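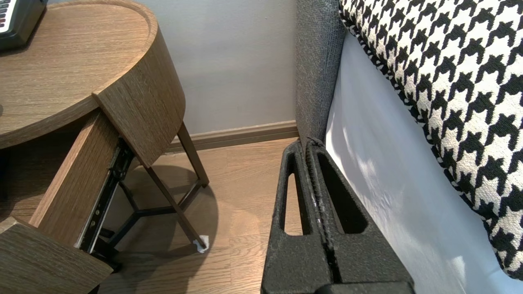 Welche Arbeiten übernimmt das System im Zimmerservice?
Das System öffnet und schließt Schubladen, prüft Nachttische auf liegengebliebene Gegenstände und meldet das Ergebnis an die Etagenliste. Betten beziehen, Bäder reinigen und Staub wischen bleiben Aufgaben des Housekeepings. Eine Erweiterung auf Kleiderschränke ist in Vorbereitung, ein Termin steht noch nicht fest.

Lesezeit: 3 Minuten

In welchen Häusern wird damit gearbeitet?
Derzeit in den Häusern Akstead und Noltley mit zusammen 400 Zimmern. Pondberg folgt, sobald dort die Türschwellen angepasst sind.

Ändert sich etwas an meinem Arbeitsvertrag oder an der Stundenzahl?
Nein. Vertragliche Arbeitszeit, Eingruppierung und Zuschläge bleiben unverändert. Die Zimmervorgabe je Schicht wird in der Einführungsphase nicht erhöht. Eine spätere Änderung der Vorgabe ist mitbestimmungspflichtig und wird vorab mit dem Betriebsrat verhandelt.

Was entfällt im Ablauf?
Die Schubladenkontrolle nach der Abreise entfällt, sofern das Zimmer in der Liste den Status »geprüft« trägt. Bei »offen« oder »unklar« wird wie bisher von Hand kontrolliert. Der Blick unter das Bett gehört weiterhin zur manuellen Kontrolle.

Was kommt neu hinzu?
Pro Etage übernimmt eine Person je Schicht die Freigabe. Sie startet den Durchgang, bearbeitet Meldungen und quittiert den Abschluss. Die Freigabe wird als eigene Tätigkeit im Dienstplan geführt und zählt nicht als Pause oder Wegezeit.

Wie lange dauert die Einweisung?
Zwei Termine während der Arbeitszeit. Der erste behandelt Start, Halt und Statusanzeige, der zweite Störungen und das Arbeiten im selben Raum. Wer die Einweisung nicht abgeschlossen hat, darf das System nicht freigeben.

Darf ich im Zimmer sein, während der Greifer arbeitet?
Ja, mit Abstand. Vor dem Eingreifen in den Arbeitsbereich ist der Halt auszulösen und die Anzeige abzuwarten. Schubladen, die sich in Bewegung befinden, werden nicht von Hand nachgeführt – auch nicht bei leichtem Klemmen.

Was passiert, wenn eine Schublade klemmt?
Der Greifer bricht den Vorgang ab und setzt den Status auf »unklar«. Häufige Ursachen sind verschmutzte Auszugsschienen und gelockerte Schrauben. Beides wird über das Formular der Haustechnik gemeldet, mit Zimmernummer und Angabe der Bettseite.

Wer haftet für Kratzer an Möbeln?
Schäden während eines freigegebenen Durchgangs werden dem Betrieb zugerechnet, nicht der freigebenden Person. Der Schaden ist vor Schichtende zu melden.

Werden Kamerabilder gespeichert?
Bilder aus dem Zimmer werden nach 21 Tagen gelöscht. Bei Fundsachen bleibt das betreffende Bild bis zum Abschluss des Vorgangs erhalten. Eine Auswertung nach Personen oder Arbeitstempo ist durch die Betriebsvereinbarung ausgeschlossen.

Wann beginnt der tägliche Betrieb?
Frühestens um 8 Uhr und nur in Zimmern, die als abgereist gemeldet sind. Belegte Zimmer sind gesperrt, auch auf Wunsch des Gastes.

An wen richte ich Rückfragen?
An die Etagenleitung oder an die Projektstelle in Akstead. Rückfragen zur Betriebsvereinbarung beantwortet der Betriebsrat.

Zuletzt aktualisiert: September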